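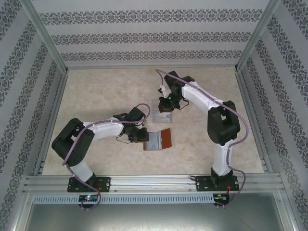 Étui transparent et porte-cartes ouvert, couleur brun-rouge.

LISEZ-MOI – catalogue des cadeaux de supporters, boutique de Ledosville
Juin 2024, par Romana Oravec

Ce dépôt contient les fiches des articles vendus par la boutique du club de handball de Ledosville. Il y a 40 fiches, réparties en six familles : écharpes, tasses, porte-clés, papeterie, linge de bain et petits cadeaux pour les enfants. J'ai préparé les fichiers à partir des listes de nos deux fournisseurs, Cormont et Mikuš, qui n'écrivent pas les références de la même manière.

Contenu
articles.csv : une ligne par article, séparateur point-virgule, encodage UTF-8
familles.csv : les codes de famille et leur nom complet
prix.csv : le prix public en euros, toutes taxes comprises

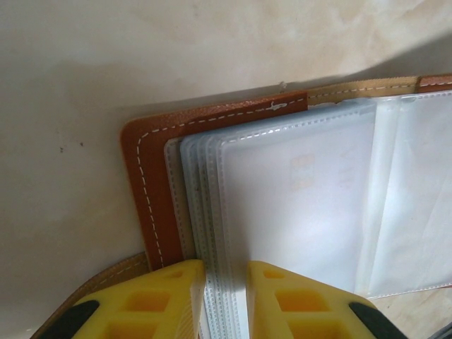

Est-ce que les tailles des écharpes sont dans le fichier des articles ?
Elles sont dans la colonne « dimensions », en centimètres, longueur puis largeur. Pour les écharpes d'enfant, la colonne « public » porte la valeur E.

Les références Cormont commencent par la lettre C et celles de Mikuš par la lettre M. Je les ai gardées comme elles étaient, avec les zéros du début. Si vous ouvrez le fichier dans un tableur, il faut importer cette colonne comme du texte, sinon les zéros disparaissent.

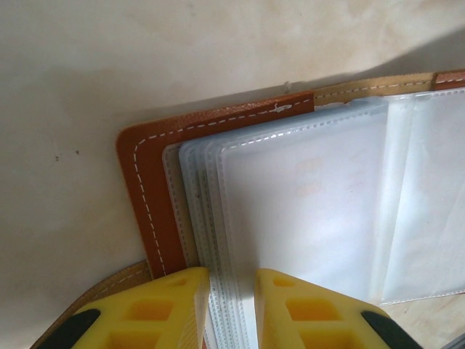 Pour 18 articles, la couleur exacte manque encore. Le champ est laissé vide – je n'ai pas voulu écrire « bleu » quand le fournisseur donne seulement un numéro de teinte. Je compléterai ces lignes en août, avec la nouvelle liste de Mikuš.

Licence et contact
Les textes des fiches peuvent être repris librement par les revendeurs de la boutique. Le logo du club n'est pas compris. Pour une erreur de prix, merci d'ouvrir un ticket avec la référence complète.

Dépôts récents
Akitz – export des étiquettes de prix
Calendrier des ventes les jours de match
Modèle de bon de commande Cormont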